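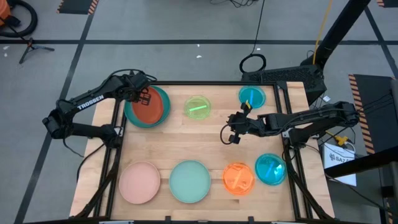

An open afternoon at Stando

Mar 8, 2022

When I arrived at Stando, I was the first visitor, and I was a little ashamed of it. The invitation said two o'clock and it was not yet half past one. Somtochukwu Tamuno opened the door herself, gave me a paper badge with my name written wrong, and asked if I minded that she would continue to eat her lunch. I did not mind.

Tamuno leads the small group that teaches robot arms to work with ordinary things: dishes, sticks, lids, spoons. Twice a year, in March and in September, the group opens its hall to whoever is curious. "We used to invite only customers," she told me. "Then one customer brought his daughter, and she asked better questions than he did. So we changed the list."

I asked her what a visitor should look at first. She answered without thinking long. "The grippers. People look at the big movement, the shoulder, the elbow. It looks impressive, but this part has been solved for many years. The difficult part is the last centimeter, when two fingers must close on something thin and light and not push it away."

The demonstration uses colored dishes and small colored pieces, and the task is to sort them. I said that it reminded me of a game for small children, and I was afraid that this was not polite. She laughed. "It is a game for small children. I bought half of the dishes in a toy shop. But try to do it with two chopsticks and one eye closed, then you will have more respect."

Some of the dishes are translucent, and I learned that this is not only for beauty. A camera does not see such a dish as we see it. The light goes through, the edge becomes weak, and the software may believe that the rim is in another place. "With a matte plate we have almost no problems," Tamuno said. "With the clear ones we had a very bad winter."

How does an arm learn such a task? In her group, a person first does it many times by guiding the arms, and the movements are recorded. For the sorting task they collected 500 recordings. After checking, they kept 263. I found this a sad number and I said so. "Why sad?" she answered. "The others had mistakes, or the person was tired. You can see it when a person is tired — the arm moves as if it wants to go home. If we keep these, the robot learns to be tired also."

By then the other guests had come, and we had to stop for the first round. The hall was soon quite full. A man from Picard, a company that packs glass, wanted to know about speed. Tamuno told him openly that a trained worker is much faster, and that she would not sell him anything this year. He wrote this down and stayed until the end. Two students asked about Skitolley, the group's older project with a moving cart, and she had to explain that it is resting now. The money came from a program named Stesent, and the program has finished.

I also asked if something goes wrong during such days. "Always," she said. "Last September the arms were working very well in the morning. Then the sun came to the side window and they could not find one single dish. We stood with a bedsheet and two brooms to make a shadow." The window now has a curtain. It cost less than any other part of the hall, she said, and she is more proud of it than of some others.

My last question was about the future, as it is usual in interviews, and she did not like it very much. She prefers to speak about the next three months. The group wants to reach 2,000 recordings, with more people guiding the arms, left-handed people too. "At this moment all our robots are right-handed in their thinking," she said. "Even the left arm."

I stayed for one more round, standing behind the students. Then I gave back my badge, and Tamuno corrected my name on it with a pen and told me to keep it for September.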